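Setting and Clearing a Small Table
Course handout, Unit 2: Plates, coasters and the cloth bag
Pletell Home Skills Evening Course

Please read this before class and bring it with you. There is space in the margins for your own notes, and I hope you fill it! The first part covers round patterned tableware and where it goes. The second part covers folding, bagging and the state of the tabletop.

1. Why we start with pattern

In Unit 1 we worked with plain white plates, and most of you had the spacing right by the end of the evening. Pattern changes the job. A plate with a busy design pulls your eye to its middle, and you will find yourself placing everything else by it, including the chairs. I love this part of the course, because people come in saying they have "no eye" for a table and then start nudging a plate a finger's width to the left without being asked.

The word we'll use most is mandala. In tableware it usually means a design built in rings around a center point. Look for three zones: the rim, the field (the wide part in the middle) and the center mark. On some pieces the center mark is a tiny flower, on others a dot or a small circle.
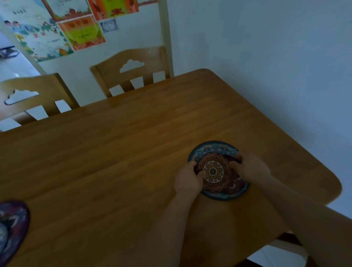

Notes by the course instructor
Pletell Home Skills, Unit 2

Teal at the rim, reddish-brown and orange toward the middle: that is a lovely pairing, and a good one to practice with. The cool rim gives the warm center something to sit inside. The dark purple-rimmed piece in the corner of the picture runs the other way, cool nearly all through, with its blue, white and violet swirls.

Try this at home. Put a warm-centered plate on a honey-colored table, step back, and look at it from the doorway. Then swap in a cool one. On wood of that color the orange tones settle in and the blues jump forward. Neither is wrong. If you want a calm table, let the warm colors have most of the space. If you want the plates to do the talking, go blue.

2. Handling

Two hands, always, for anything decorated. One hand at the side and the other across from it or a little higher, fingers under or over the rim, whichever your plate allows. A thumb resting on the face of the plate is fine while you are positioning it, but wipe the face afterward with a dry cloth.

Set the plate down first and turn it second. A ringed design looks the same from most angles until you notice the one petal that points at you, and then you can't stop seeing it. Pick a petal, point it at the diner, and do the same at every place.

Rounded table corners need a word. You can't measure in from a corner that isn't there, so measure from the straight run of the long side. I use the width of my palm. If the top has a visible seam between boards, don't line plates up with it unless it runs parallel to an edge. A slanting seam will drag your whole setting off line.

3. Chairs

Slatted wooden chairs with a cutout in the back are a gift to a small room. You can see the wall through them, so they take up less space to the eye, and the cutout gives you a center line for free. Push the chair in and check that the middle of the plate, the middle of the cutout and the middle of the seat agree. Do this standing behind the chair — from the side you will fool yourself.

4. Coasters and the cloth bag

Now the small things. Coasters get treated as an afterthought, which is a shame when so many of them are prettier than the plates. In class we'll use the Lirnis method for putting table linens and small pieces away: clear a patch, flatten the bag, fold, then fill. It was taught to me as a packing method, and I have since used it for napkins, placemats and one very stubborn tablecloth.
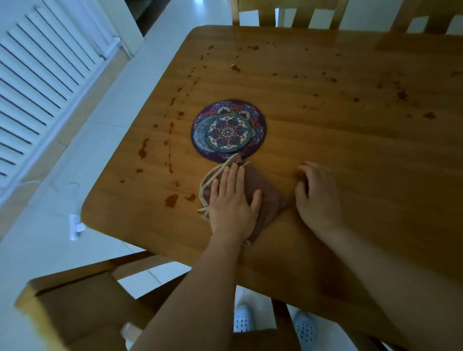

By the course instructor, Pletell Home Skills
Handout revised 3rd January

Start with the bag flat. A drawstring bag fresh from a drawer is all air and creases, and anything you put in it will slide to one corner. Lay your palm on the cloth with the fingers a little apart and press outward from the middle. Keep your other hand close by on the table, ready to catch the edge.

Cords next. Pull them clear of the cloth before you fold, and let the slack lie to one side. Folding over a cord leaves a ridge, and a hard piece packed against a ridge will rock.

For practice, fold the bag into a rough triangle, open it, and fold it again with the point facing the other way. Cotton will hold the fold for a while. Slippery cloth won't, so press it twice.

5. Reading the tabletop

Look at the wood in the second photo as well as what's lying on it. Reddish-brown specks and drips, a long loose trail of them past the coaster, and a couple of bigger marks near the edge. Marks like these deserve a minute of your attention before any cloth goes down, especially pale cloth.

Tilt your head until the light skims the surface. Touch one speck with a fingertip. If it feels raised, lay a damp cloth over it for 2 minutes, then wipe along the grain. If it feels level with the wood, test a hidden spot before you try anything stronger than water. Dry the top fully before the plates go back. I have skipped that step myself and found a pale ring under every coaster.

6. For next class

Bring two round patterned pieces that don't match, plates or coasters, nothing precious. Bring a drawstring bag if you have one; the Costa supply shelf has spares. Budget 20 minutes at home for the doorway exercise in section 1 and write down which plate you noticed first.

Unit 3 moves on to the Timum sideboard and serving dishes, so leave room in your folder.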